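Moving the Nan Table

My grandmother's house in Millham sold in 8 days, which left my family 46 to work out who was going to take everything in it. The china went first. The good chairs went to a cousin with a ute and no shame. By the time I'd driven up, the queue had moved along without me and I was the proud owner of a box of tablecloths.

I don't own a dining table. I eat over the sink, or standing at the bench like a horse. Still, it's hard to say no to a box when your mother is holding it out with both arms and her eyes are doing that thing, so home it came on the back seat, 200 kilometres with the windows down on account of the mothballs.

For a while it lived on top of the fridge. Then one wet arvo in September I opened it up and got interested in spite of myself. There were linen ones with a brown line down every fold, because she'd put them away in 1970-something and never shifted the crease. There was a Christmas one with a gravy stain in the shape of Tasmania, which I remember from childhood and which has since acquired a second, smaller stain in roughly the right spot for King Island. There was a plastic-backed thing with lemons on it that peeled apart with a noise I'd rather not hear again.

I tried soaking the creased ones in the laundry tub overnight with Clolik, which costs too much and smells like a public pool. The brown lines went a sort of optimistic beige. The woman at the op shop on Golatis Street told me to try plain bicarb and a day on the lawn, so I did that as well, and a magpie walked across the best one. Back in the tub.

What I've learned is that a cloth made for a table to seat ten does nothing for a flat. You need something small and cheerful that can go on a low table and not look like it's waiting for the bishop. Gingham is good for this. Gingham expects very little of you.
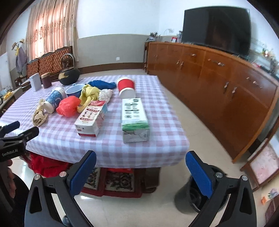

Jatoi reckons I've gone soft and that a tablecloth on anything under knee height is just a blanket with ambitions. Fair enough, but Jatoi eats toast directly off the couch arm, so I'm taking it under advisement.

The lemons one went to the op shop, who took it without a word. Tasmania I'm keeping. I've got it folded in the other direction this time, and Mum wants it back for Christmas lunch anyway, provided I iron it first. I don't own an iron either.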